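Speaker notes, Zastgate staff day, December 1, 2022
Adalberto Vasconcelos, bench operations

1. Opening

Thank Dagmar Procházka for the slot. Say up front that I run the benches and did not write the software. Talk is 20 minutes, questions after.

Main point: the arms came in March. Nobody lost a job over it, but most of us do a different job now. I want to talk about the different job.

Next slide, leave it up while people settle. Mention how close together everything is on our floor: arms, stands, clamps, monitors, people.

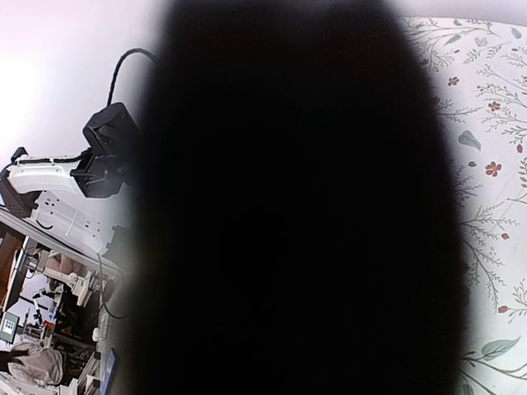 2. What the day was like before

Samples were sorted by hand, two people per table. Most of the shift was the same reach and the same turn of the wrist. Sore shoulders by the afternoon. The paperwork got done last and it showed.

Best month by hand: 2092 trays. Give the number and move on.

3. What the day is like now

Each bench has a pair of arms, one at each front corner, reaching in over the table. One operator looks after two benches. In October we did 3432 trays. Say clearly that we also added a bench, so it is not a fair comparison.

The operator sets up the table, starts the run, watches the first few moves and writes down anything odd. More standing still than before. Some people like that. Two asked to go back to receiving, and we let them.
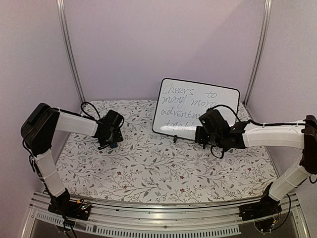

The part I got wrong was training. I planned one afternoon per person. It took closer to two weeks before people were comfortable stopping a run on their own say. Early on they waited for me, and I was often in a meeting. Now anyone can stop a bench and the note goes in the log with no name on it.

Pay: the operator grade was settled in the summer. If asked about back pay, send them to Dagmar.

4. What still bothers people

Noise, a little. Being alone at a bench, more. We moved breaks so that neighboring benches stop together. Cable checks take longer than Katon told us they would, so allow for that if your site is next.

5. Close

Čierny site starts next. They can come and shadow us for a week. Sign-up sheet is by the door.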